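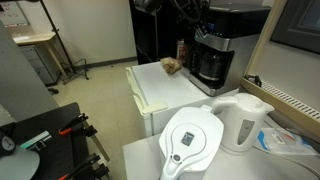
TALTELL BREAK CORNER LOG - README

28 Jun 2019
By Priit Paju

Print this page | E-mail this page

What it is

Tally of what gets made and used up in the second-floor break corner at Taltmont. Coffee, tea, plain water, filter changes, fridge clear-outs. One row per thing done. Started as a clipboard, typed up later by me and Margus Rätsep. Name of the set is Taltell, don't ask for a better one, the folder is already called that.

Version 2. Replaces the May version, please delete your copy. The May one had tea and instant soup under the same code.

Size

3,180 rows total
1,819 of those are coffee, drip only
60 working days
18 people signed up to the sheet, plus a "guest" line

What's in the corner

Pitcher - white, with the filter and the little indicator on the lid. Stands on the counter.
Kettle - white plastic, electric, water window on the front. Next to the pitcher.
Mini fridge - white, small.
Coffee maker - on top of the fridge. Glass carafe, black handle.

No sink here. Water comes from the tap down the hall, goes in the pitcher, then from the pitcher to whatever needs it. So a kettle row nearly always has a pitcher row close before it. If there are two kettle rows and no pitcher row between, someone forgot to write it down, or the pitcher was full enough for both. We did not try to guess which.

Columns

day - running number, day 1 is the first Monday
slot - early, mid, late. No clock times, people rounded too much
item - pitcher, kettle, coffee, fridge
action - see the next list
amount - in cups, see below
who - a letter, same person keeps the same letter
note - free text, mostly blank

Action codes

F - filled
B - boiled
M - made a pot
P - poured
C - cleaned
T - threw out (fridge items, old grounds, wrappers)
X - filter changed, pitcher only

P rows for the kettle are patchy after day 40 or so. Use B if you just want to know how often it ran.

Cups

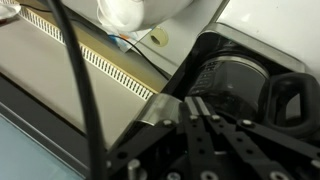
Coffee carafe with its white measuring marks up the left side of the glass.

Cups means marks on the carafe, not mugs. Read at eye level with the carafe seated and the pot finished. Between two marks, go to the lower one. A mug here takes more than one mark, so please don't add up cups and call it mugs - Weron did that with the May version and got a very thirsty office.

Kettle amounts are read off the window and then converted to the same cups. Margus did the coversion, table is in cups_convert.txt. Pitcher amounts are just quarter, half, or full, entered as words. Yes in the same column. Sorry. Script in /clean splits them.

Known problems

1. Blank "who" on a lot of late-slot rows. Pen went missing.

2. Coffee rows where amount is 0. Those are pots that were made and dumped, should have had a T row as well, usually doesn't.

3. Day 23, the whole day is in one person's handwriting. Kept it, flagged in note. Leave it out if you're doing anything per person.

4. Pitcher filter. The indicator reading was never written down, only X when the filter was swapped. Don't work out filter life from this, some swaps went unlogged before day 9.

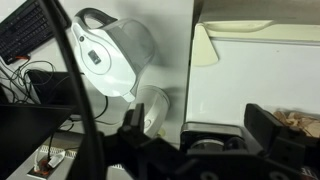
5. Fridge rows count clear-outs only. Taking your lunch out is not a row. Milk is not a row either, even if it was for coffee.

6. Descaling the kettle is under C along with a plain wipe. Check the note column for "scale" or "descale" or, twice, "skale".

Files

taltell_v2.csv - the rows
cups_convert.txt - kettle window to cups
clean/ - splits amounts, fixes letters Q and O (same person)
sheets/ - scans of the clipboard pages, pages 11 and 12 are in the wrong order

Using it

Fine for class work, charts, practice with messy tables. Soltani has a copy for their ordering spreadsheet and theirs has an extra column for filters bought, we don't keep that one up to date. If you find a bad row send the day, slot and item, not the row number, row numbers shift when it's re-sorted.

Next version will have tea split into bag and loose if people can be bothered to write it. New clipboard is up allready.

Contact: Margus Rätsep or Priit Paju, Taltmont | © 2019 Taltmont | Back to top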